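NOTICE OF CLOSURE: THE ORCHARD AT PUMOV

Issued Tuesday, December 9, 2025, by the Office of Player Affairs, Zullow

To all remaining keepers:

Zullow wishes to inform its players that the mobile game The Orchard at Pumov will be withdrawn from service at the end of March. Purchases of blossoms, ladders and spare baskets were switched off this morning. Blossoms already held may be spent until the last day. They may not be exchanged for money, for credit in another Zullow title, or for an explanation of the ending, which the Office does not possess.

The following account is provided under the closure policy, which requires that each retired game be described once, in full, by the department that looked after it.

The Orchard at Pumov was made by the Pirer studio and came to Zullow when Pirer was purchased. The rules were simple. A player tapped a tree and an apple fell. Enough apples bought a better tree. When the sun went down in the game, a lamp came on in the window of the house on the hill, and tapping was suspended until morning. Our first review of the title recommended removing the lamp, on the grounds that it cost the company a third of every day. The recommendation was approved and the lamp was removed.

It came back with the next update. The engineers assigned to the matter reported that the lamp was not stored with the other objects. They removed the window. The lamp was then seen in the yard, at the same height from the ground, and players wrote to thank us for it. The window was restored.

The Office records three other irregularities.

The first concerns the tree known as Daneshvar. It stood at the far end of the ninth row and could not be harvested. Pirer's design papers list it without a price, a yield or a drawing. Players tapped it all the same. The longest unbroken effort on record was made from a single account over 28 days, at the end of which one leaf fell. The account holder was sent a standard message of congratulation. The reply, which is kept in our files, read: "It was listening. Please let it rest now." The account was not used again, although its apples were collected every evening.

The second concerns the map. The game was built to hold 2000 trees and no more. A player who reached that number was to be shown a closing screen with a gate and a short piece of music. The music was composed and paid for. In the whole life of the game the screen was never displayed, and yet we hold many letters describing the gate. The letters agree that it was green, that it needed paint, and that a person on the other side was whistling. The music we paid for has no whistling in it.

The third concerns this department. Members of staff were given test accounts so that complaints could be checked. Usage was to be limited to working hours. It was later found that the accounts had been open through most nights and all holidays, and a memorandum was circulated. The memorandum was signed as read by every person in the department. The accounts remained open. When the undersigned inquired, each employee stated that he or she had only been waiting for the lamp to go out so that the morning's apples could be brought in before they spoiled.

Apples in The Orchard at Pumov do not spoil. This was confirmed by the engineers.

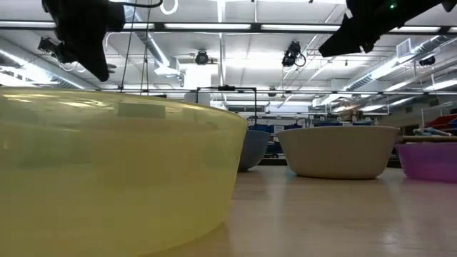 The decision to close was taken on ordinary commercial grounds. The number of keepers had fallen below the level at which a game is maintained, and those who stayed did not buy anything. They were offered a transfer to a newer title in which the player taps a mine. Those who accepted reported that it was well made and returned to the orchard within the week.

Players should observe the following arrangements. The leaderboard will be frozen at the end of the year. Messages between neighbors will be deleted and should be copied by anyone who wishes to keep them. Seasonal events will not be held, with the exception of the first frost, which the Office has been unable to cancel.

On the last evening, the servers will be shut down in order, beginning with the lower rows. The Office has asked that the ninth row be left until the end. This request was granted without discussion. Keepers may remain signed in during the process. As each row closes, tapping in that row will have no effect, and players are advised to walk up the hill.

The door of the house has never been an active object. Several keepers have written this week to say that it is standing open. The engineers have examined the door and found no change to it, and one of them has asked whether staff accounts may also be used on the last evening. Permission has been given to all staff.

Players who have questions may write to the Office at the usual address until the end of March. Letters received after that date will be placed in the box beside the gate.

Director, Office of Player Affairs
Zullow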